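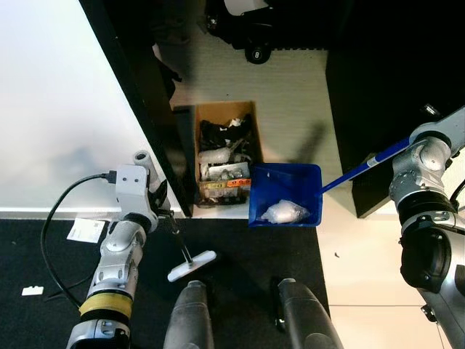 ## 4. Seal Adhesion on Coated and Uncoated Envelope Stock

### 4.1 Materials

The seals used in this part of the study were poured by hand from glue-gun sticks of flexible sealing wax, sold by Golletti for use on wedding and party stationery. Traditional brittle wax was left out. It had been covered in Section 3, where it broke during bending on every stock tried, and repeating that result would have used up paper without adding to it.

Envelopes came from Gasser in five finishes: plain uncoated, cotton, laid, vellum, and pearl. The first three take up ink readily and have a surface that feels slightly rough to the finger. Vellum is smooth and takes up very little. Pearl carries a shiny coating over an ordinary paper core, and it is the finish most often asked for by couples who order through the Nuston workshop. All envelopes had a pointed flap, so that the seal sat half on the flap and half on the body below it. Square-flap envelopes are known to behave differently and are not treated here.

Wax was melted in an Alico low-temperature glue gun. The gun has a single heat setting. A spoon-and-candle method was considered, given how many home makers still use it, but wax from a spoon varies in heat from one pour to the next, and smoke from the candle can darken pale colors. A brass stamp with a plain round face was used for all pours. Stamps with deep designs were avoided in this section, as thin spots in the pattern act as places for a crack to start and would have mixed two causes of failure.

### 4.2 Pouring and pressing

The full set was 3000 sealed envelopes, 600 in each finish. Finishes were taken in mixed order so that no finish was always poured with a fresh stick or at the end of a long session. The stamp was rested on an ice pack between pours and wiped with a dry cloth before each use. Water left on the brass leaves pits in the wax and was treated as an operator error; seals with visible pits were scraped off, the envelope was thrown out, and the pour was repeated on a new one.

Each seal was poured directly onto the closed flap. The stamp was set down without added force and left until it came away by its own weight when the handle was lifted. Home makers tend to press hard. Pressing hard pushes the wax out past the rim of the stamp and leaves a thin center, and in early trials the thin center was the first part to let go of the paper.

Two further treatments were compared within each finish. In the first, the area under the seal was rubbed lightly with a fine sanding block before pouring. In the second, a dot of craft adhesive was placed under a seal that had been made in advance on a silicone mat. Pre-made seals are common in this trade because they can be sorted by quality before they ever touch an envelope, and a maker who spoils one has lost a little wax and no paper. The remaining envelopes in each finish had neither treatment and served as the base case.

### 4.3 Handling test

Sealed envelopes were left flat for 10 hours. They were then bent over a padded roller, turned, and bent again with the seal facing inward. A seal was recorded as failed if any part of its edge could be lifted with a strip of card stock slid along the envelope. It was recorded as lost if it came off whole. No attempt was made to copy the path of an envelope through sorting equipment. Many couples place the sealed envelope inside a plain outer one for mailing, and for those the roller test is probably harsher than anything the inner envelope will meet.

The lifting strip was replaced often. A soft strip slides over a raised edge without catching it, which makes a poor seal look sound. The operator who judged the edges did not know which treatment had been used, although the sanded areas on pearl stock could sometimes be made out as a dull ring just outside the wax, and full blinding was not possible for that finish.

### 4.4 Results

The uncoated, cotton, and laid finishes performed alike. Poured seals held on all three with few lifted edges, and almost none were lost. When a seal on cotton stock was pulled away by hand after the test, it brought a layer of fiber with it, meaning that the paper gave way before the bond did. Sanding made no useful difference on these stocks. On the laid finish it was slightly harmful, since it flattened the ridges and left loose dust that the wax picked up in place of the paper.

Vellum gave mixed results. Poured seals stayed in place when the envelope was bent outward and came loose at the edge when it was bent inward. The heat of the pour also caused the vellum to cockle under the seal, leaving a ring of small ripples that did not flatten afterward. Pre-made seals with adhesive avoided the ripples completely and held better, but the dot of adhesive could be seen from the back of the flap once the envelope was opened. Whether this matters is a question of taste and depends on whether a liner is used.

Pearl was the weakest finish. Poured seals came off whole more often than they lifted at one edge, and the backs of the lost seals were smooth and carried a faint shine. The coating had stayed with the paper in some cases and gone with the wax in others. Sanding improved the result a good deal, and pre-made seals with adhesive improved it further. The two treatments were not combined.

Figure 2. Gripper and arm section in very low light.

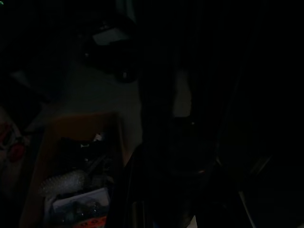

According to one maker who answered our call for comments, the pearl result matches what she had seen at her own table, but the sanding step would never survive a real order: it is slow, it leaves dust on dark envelopes, and one slip past the edge of the seal ruins a piece that has already been addressed. She added that she now seals pearl envelopes only with pre-made seals and charges for the extra step.

The objection is fair as regards time. Sanding added more handling than either of the other methods, and the envelopes had to be brushed clean before pouring. It can be made safer by masking the flap with a card that has a hole cut slightly smaller than the stamp face. The mask was used for all sanded envelopes in this study, and the dull ring noted in Section 4.3 appeared mostly where the card had shifted.

### 4.5 Effect of seal thickness

Thickness was not controlled directly, but it was recorded with a dial gauge at the center of each seal. On the rough finishes it had little bearing on whether a seal held. On pearl and vellum, seals thinner than 2 mm lifted more often than thick ones made with the same treatment. The likely cause is heat. A thin pour cools as soon as it touches the paper and has little time to wet the surface, and on a coating that is already hard to wet this leaves gaps at the rim.

A thicker seal has costs of its own. It adds weight, it can make an envelope uneven enough to need extra postage, and it presses a mark into the next envelope when a stack is stored under load. Stacks in this study were kept upright in boxes with tissue between them. Before this was done, a number of cotton envelopes picked up round dents from the seals next to them, and these were replaced before testing.

Color had no clear effect. Metallic sticks seemed to stay soft for longer than plain ones, and operators remarked that the stamp needed more time before it would release, but the handling test did not separate the two. White sticks showed every speck of dust and gave the highest share of seals rejected on looks alone. Rejection on looks was left out of the failure counts.

### 4.6 Limits

All work was done indoors in December, with the heating on and the air dry. Paper takes up moisture in humid weather and swells slightly, and a bond that holds in a dry room may behave differently in a warm mailbox. Flexible wax also softens with heat. Neither effect was tested, and makers in hot areas should treat the figures for vellum and pearl as the better end of what they can expect.

Only one brand of wax was used. Sticks from different makers differ in how much resin they contain, and a stick with more resin may bond to a coated surface without any treatment at all. The same caution applies to the adhesive, which was a general-purpose craft glue that dries clear. Double-sided adhesive dots, which many makers prefer for speed, are taken up in Section 5 together with silk ribbon and thread placed beneath the seal.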